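The paper cup problem

Negin Tehrani has spent most of January on paper cups. At the Redthorpe lab in Letport she is comparing two sets of fingers for a hand-held gripper, and the test is the same every time: take a cup from the dispenser and set it on the table. A person does it first, holding one gripper in each hand. The recordings then go to an arm controller the lab calls Joltenach.

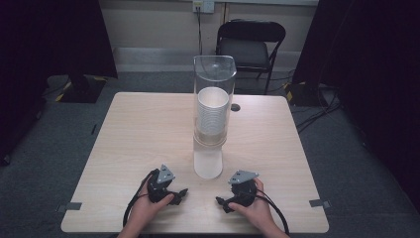

Saeed Shojaei would have started with something heavier. A paper cup forgives a bad approach and punishes a tight squeeze, he argues, so a gripper tuned on cups may be too timid for a jar or a can.

Tehrani agrees up to a point. Cans are next on her list. But she wanted an object that shows too much force right away, and a crushed cup does that without a sensor. Each set of fingers gets 35 recordings per operator before anyone changes a screw.

The padded fingers hold well when new. The trouble is wear. The soft facing starts to lift at the top edge, where it meets the rim of the cup first, and once it tears the grip changes a little with every pull.

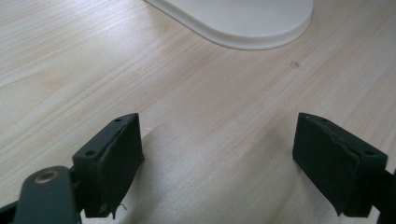 Replacing the facing takes 12 minutes a pair, and the camera has to be checked again afterward. The Dhillon grant paid for 1,000 recordings in all. The count stood at 810 when I visited, so time spent on glue is time she notices.

Bare plastic fingers need less care. They scuff, and they chip at the corners, but the contact surface stays much the same from one morning to the next. They also slip more, and the operator has to come in straighter - a habit Joltenach then copies.
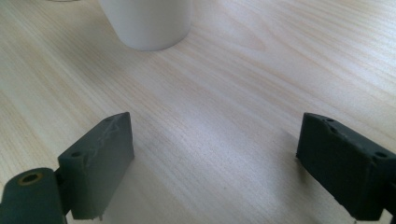 The gripper open, with a white cup farther back on the table.

Tehrani has not picked a winner. Her next pair will have a thinner pad that wraps over the top edge and screws down at the back. The first prints were due at four that afternoon.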